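Speaker notes -- "It Kept Squeezing: a grip fault on the folding bench"
Soromby meet-up, upstairs room, 23 minutes plus questions

Start without the title slide. Ask who has ever had a robot do something daft and carry on as if all was well. Wait for the hands. Then say: mine did it with laundry.

Quick background, keep it short. We run two folding benches, called Thomas and Mesa, and the software on both is ours and is called Vurker. Thomas is the older one and the one everybody trusts. The fault was on Mesa. I'll say that early or people will spend ten minutes guessing.

The job is dull to describe and horrible to do. Pick up a garment, find an edge, fold it, put it with the others. Cloth has no shape of its own, so the arm sees something new every single time. Next slide, and leave it up for a bit.

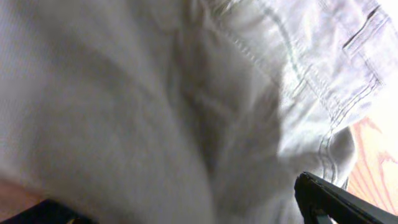 Wrist camera on white cloth, stitched hem at the right, gripper finger in the corner.

Ask the room where the edge is. People always point at different bits! There are rows of stitching all over the place, and the stitching we care about looks very like the stitching we don't.

Right, the fault. In March, at 4 in the afternoon, Mesa closed on a thick seam and didn't stop closing. The grip is meant to ease off when the force reaches 90 on our own scale (no units, sorry, we made it up years ago and never tidied it). The log shows it going past 90, then past 115, and the stop at 115 did nothing at all. I was stood next to it. I hit the red button and the arm went dead, which is the good part of the story, and I do want to say clearly that the button is wired separately and has never let us down.

Damage: one torn hem and one bent finger mount. My hand had been in there a minute earlier to straighten a sleeve. Pause here. Don't make a joke of it, I did last time and it fell flat.

What we found. Both limits were reading from the same sensor value, and that value had frozen. So the log was showing us the motor's own guess, climbing away happily, while the safety check looked at an old number and saw nothing wrong. One loose connector. We'd drawn them as two separate checks on the diagram and I'd signed that diagram -- my name, my pen.

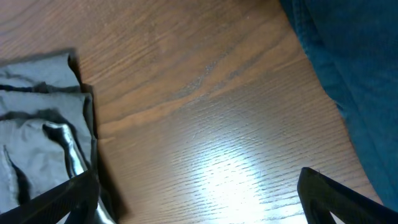 So we went back to ordinary work, slowly. We did 616 grips on Mesa at low force with the guard down and hands well out of the way, a mix of thin cloth and heavy stuff, and we pulled the connector out on purpose during some of them. It stopped each time we pulled it. The new check asks how old the reading is before it believes it. It's four lines of code and I'm a bit embarrassed to show them, but show them anyway.

Still open: Thomas has the same wiring. We've put the new check on it but haven't changed the connector yet, as the part is on order. Somebody will ask, so say it before they do.

If time is short, skip the log plot and go straight to the diagram.

Questions. The likely one is why we reach in at all. Answer: we don't now, the guard has a switch on it and the arm won't move with it open. Other likely one is cost -- the connector was cheap, the mount wasn't. Spare slides are at the back, and remember to unplug the clicker before you leave.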